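雨停了,戈斯特斯特德还在跑
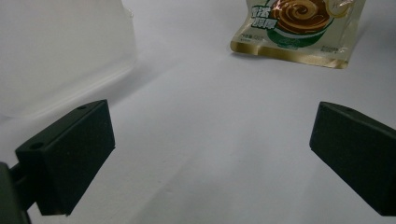 七月的傍晚去看一支业余橄榄球队训练,最好的位置在球场东北角那段矮墙上。墙是石头砌的,坐久了有点硌,可是从那儿能把整片场地收进眼里,连远处河湾边上的羊也看得见。我去的那天下过一场雨,草叶子压得低低的,场上的人却一个没少,喊声隔着半条街就听到了。

戈斯特斯特德(Gosturstead)是个小镇,小到你在面包店买一块葡萄干司康,店主就已经知道你是来写橄榄球的。她一边找钱一边告诉我,她外甥踢翼锋,跑得快,就是手不大牢。后来我看了训练,觉得这话说得很公道。

镇上的女子队成立比男子队晚得多,至今用的还是男队淘汰下来的擒抱靶,边角用胶布缠了又缠。可是上个赛季,她们在地区联赛里一路打到了升级附加赛,差一个转换球没能上去。那个球踢偏在右侧门柱外面,踢球的人叫希娜·斯特罗恩(Sheena Strachan),是队里的十号,也是队长,今年夏天又多了一个身份:球员兼教练。

我原以为跟她谈那个球会很尴尬,绕了好大一圈,从天气谈到草皮,又从草皮谈到她家那条老狗。最后是她自己把话接了过去。“你想问那一脚吧,”她说,“问吧,镇上每个人都问过了,连牙医都问,那时候我嘴里还塞着棉花呢。”

那场附加赛的对手是乔恩洛(Jornlow),河下游的一支队,两边隔着一道山梁,口音都不一样,见了面总要互相取笑几句。比赛打到最后几分钟,戈斯特斯特德落后七分,从自己的半场开始推,一波接一波,前锋们几乎是用肩膀把球一寸寸拱过去的。达阵是支柱前锋完成的,压在右边角旗附近,角度很难看。五分到手,18比20,只差两分,剩下的就看斯特罗恩这一脚了。

“我在训练里从那个位置踢进过很多次,”她说,“那天风是从左边来的,我算了风,算多了。踢出去我就知道了,脚背的感觉不对。”她讲这话的时候手里还在拧一只水壶的盖子,拧上又拧开。“我在更衣室里坐了很久。后来乔恩洛的人敲门进来,端了一大盘她们自己烤的土豆,说吃点吧,凉了就不好吃了。那土豆是真不错。”

说到这里得替外地读者补一句,这一带的橄榄球比赛,打完以后主队要管客队一顿饭,这是老规矩了。饭的好坏有时候比比分记得还久。我在戈斯特斯特德听到的抱怨里,至少有一半是关于某年某队端出来的冷香肠的,而那场比赛谁赢了,反倒说法不一。

附加赛之后,原来的教练搬去外地照顾父母,俱乐部找了一阵子人,没找到合适的。斯特罗恩那时三十出头,膝盖动过一次手术,本来打算再踢一季就退。她说是几个年轻队员先来找她的,在超市的停车场,把她的购物车围住了。“我车里有冷冻豌豆,都快化了,她们还在讲。我说行行行,我考虑考虑,先让我把豌豆送回家。”

她考虑了一个晚上,第二天一早给俱乐部打了电话。

接手之后她做的头一件事是重新排训练。以前女子队每周练两次,都在男队结束以后,场地已经踩烂了,灯也快到关的时候。她跟男队商量,把其中一次换到前面来,男队那边起初有人嘀咕,后来两队索性每个月合练一回定位球,列队争边球、正集团,大家一起推那台老旧的争球架。男队的锁球前锋告诉我,合练的头一回他被女队的钩球手教训了一通脚步,回家以后还在厨房里对着冰箱练。

她做的第二件事是把踢球的活分了出去。十号位还是她的,战术踢球也还是她来,可是定点球现在有三个人轮着练,每次训练结束后留下来,从左到右排开踢。我那天看见的就是这个:天色已经暗下来一点了,别人都在收锥筒、脱护具,她们三个还在那儿,摆球,退步,抬头,踢。球落到门柱后面的野地里,再一趟一趟跑去捡。留下来的人里最小的一个刚满18岁,左脚,踢出去的弧线很漂亮。斯特罗恩站在旁边看,话很少,偶尔过去用脚尖在草地上点一点,意思是支撑脚该落在这儿。

“她比我踢得好,”她后来跟我说,“再过一年就比我好很多了。你先别写。”过了一会儿又说:“算了,写吧,让她高兴高兴。”

新赛季的名单眼下有24个人,对于这样一个镇子来说已经很宽裕了。去年最难的时候,她们去客场只凑得齐首发,替补席上坐着的是司机和理疗师,理疗师还问过要不要给她找双球鞋。今年多出来的人,有几位是从尼伊斯(Nijs)过来的。那边的女子队前年散了,球场改做了别的用途,几个老队员停了一季,心里痒得难受,开车翻过山来问还收不收人。其中一位后排前锋,从前跟斯特罗恩在场上交过手,据说还踩过她的手指。两个人见面,先是各自抱怨了一通膝盖,然后就去热身了。

我问那位后排前锋,翻一座山来训练累不累。她想了想,说去的时候不累,回去的时候有点。她在路上听广播剧,一部讲灯塔的,已经听到第二季了,要是哪天训练取消,她还有点舍不得那一集。

钱的事也该说几句,体育报道里常常不爱说钱,可业余球队的日子多半是围着它打转的。女子队今年要换一套球衣,旧的那套洗得号码都起皮了,三号和八号远看几乎一样,上赛季有位裁判就认错过人,把黄牌给了完全不相干的一位,她至今提起来还要叹气。新球衣的钱一部分来自春天那场募款走路活动,全队和家属沿着河走了一整天,中午在磨坊边上吃三明治,有人的狗跳进河里不肯上来。另一部分来自帕尔托拉(Paltora),镇上做园艺工具的小厂子,老板娘年轻时也打过橄榄球,她的条件是队员们秋天帮忙搬一次货。斯特罗恩觉得划算,搬货就当体能训练了。

球衣的颜色还是老样子,深绿配一道奶白。曾经有人提议改成紫的,讨论了一个晚上,最后表决没通过,提议的人很有风度地请大家喝了一轮。

俱乐部的会所在球场西边,一座长条的平房,墙上挂满了历年的合影。最早的那张里,男人们都留着胡子,抱着胳膊,神情严肃得像要去打官司。女子队的照片挂在靠厨房的那一头,不多,可是每一张里都有人在笑,有一张还有人闭着眼。斯特罗恩指给我看她的第一张,瘦瘦的,站在最边上,头发被风吹得横过来。“那天输了132分吗?”旁边有人插嘴。她翻了个白眼,说没有那么多,是一整季加起来丢了132分,那家伙每次都要说成一场。

一屋子人都笑了。我后来去查了俱乐部自己钉的那本记录簿,她说得对,纸页发黄,分数一场一场用钢笔写着。那一季她们一场也没赢,可后面几页的出场名单里,名字基本没有变过,该来的人都来了。

八月她们有两场热身赛,第一场就是对乔恩洛,主场。比分谁都不大在意,厨房那边倒是已经紧张起来了。上次人家端了那样的烤土豆,这回总不能拿普通的炖菜打发过去。面包店的店主包下了甜点,队里两个会做饭的为了主菜争了两个星期,一个主张羊肉派,一个主张咖喱。斯特罗恩说这件事她不管,她只管首发阵容,已经够她头疼的了。

首发里最让她拿不定主意的,恰恰是她自己。膝盖还行,她说,阴天会有点发紧,跑开了就好。可是那个左脚的姑娘也能打十号,训练里传球的时机越来越好,有两次把她这个做教练的都骗过去了。要是自己坐在场边,看得更清楚,换人也更从容;要是自己上,心里又实在喜欢。她跟我讲这些的时候天已经快黑了,场边的灯亮了一盏,另一盏闪了几下才跟上。

我问她,如果又有那样一脚,右边角旗,逆着风,让谁踢。

她没有马上回答,先冲着门柱那边喊了一声,叫她们别忘了野地里还有一个球没捡回来。

“看那天谁脚感好吧,”她说着站起身,拍了拍裤子上的草,“我先去捡球,她们总找不着,都滚到荨麻里去了。”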